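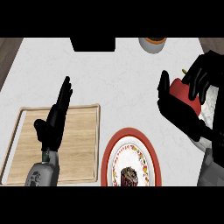

*Page last changed: 6/3/18*

# Marble: The Rock With Squiggles!

Have you ever seen a white countertop with soft grey lines wandering all over it? Those lines are called **veins**, and the pattern comes from a rock named marble. (Lots of counters and floors just copy the look!)

Real marble starts out as limestone. Much of that limestone is made from the shells of tiny sea creatures that piled up on the ocean floor. Then it gets buried deep underground, where it is squeezed and baked. It doesn't melt, but its crystals grow and lock together like puzzle pieces. Wow!

## So where do the veins come from?

Limestone often has bits of clay, sand or iron mixed in. When the rock gets squashed, those bits are stretched into streaks and swirls:

- **Grey** can come from graphite, the same stuff that's in your pencil
- **Pink or red** comes from iron
- **Green** often comes from a mineral called serpentine

## Try it!

Take 2 lumps of modeling clay, one white and one grey. Squish them together, roll them into a snake, fold it over and twist. Do that 11 times, then ask a grown-up to slice it. Look at those veins!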